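Osterix two-finger gripper kit: eight months of server work, and was it worth the money? 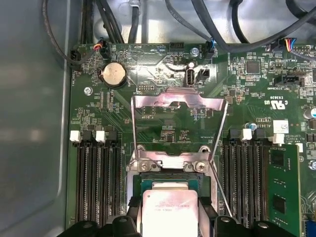
Gikham Hardware Refurb Team / Bench Notes and Reviews

I've been promising this write-up since March, mostly because I keep getting the same email from other small refurb shops: "should we buy the Osterix, and what did it really cost you?" So grab a coffee, this one's mostly about money.

Quick background. We strip, test and rebuild rack servers, and the job we most wanted off our hands was CPU placement. You know the one - load plate swung up, lever out of the way, socket sitting there wide open, and you trying to lower a processor straight down between two banks of memory slots with your breath held. One clumsy drop and the board goes in the parts bin. We went through a bad patch last winter and our boss, Jolán Tóth, finally said fine, go and price a gripper.

We got two quotes. Savolainen came in dearer and wanted us to sign for a service plan up front. Osterix would sell us the kit on its own (gripper, mounting plate, cables, fingers, and the wrist camera) with an 18 month warranty, and that suited us better. We already had the arm, so if you're starting from nothing, your budget is going to look very different from mine!

The good stuff first. The fingers are chunky black things with big rounded bolt heads, and I thought they'd be far too clumsy for this. I was wrong. They take the chip by its left and right sides and leave the top of it clear, so you can still see the metal lid while it's hovering over the socket. Grip force is easy to set and it stays where you put it. Swapping fingers takes me two minutes with a hex key, and I'm not quick.

Now the grumbles. Cables! Our chassis have looms coming over the back panel every which way, and the Osterix software has no decent way of marking out a keep-clear zone. We ended up running Zorka alongside it for path planning, and that's a yearly licence I hadn't budgeted for. Shiny parts are a pain as well. Load plates and heat spreaders throw glare straight back at a wrist camera, so put a diffused lamp on your list from day one. I didn't, and then had to go back to Jolán with my cap in my hand.

Spares are where I'd push you to plan ahead. Finger pads wear, and they only come in packs of 36, which sounded silly until I saw the shipping charge on a reorder. Buy two packs with the kit. Budget for fixtures too - we wanted one for every chassis model we see regularly, and the machining bill made my eyes water.

Has it paid off? We put 118 boards through before I sat down with the numbers, and on scrapped sockets alone I'm happy with where we are. On labour it's closer to even, as somebody still opens the load plate and closes it again by hand. If you only do a handful of boards a month, I'd keep your money and buy a good vacuum pen.

Four stars from me. I'd take the fifth off the shelf if they sorted out the keep-clear zones. Next on the wish list is a second set of fingers for memory modules, and I've got the quote sitting in my inbox waiting for the new budget year.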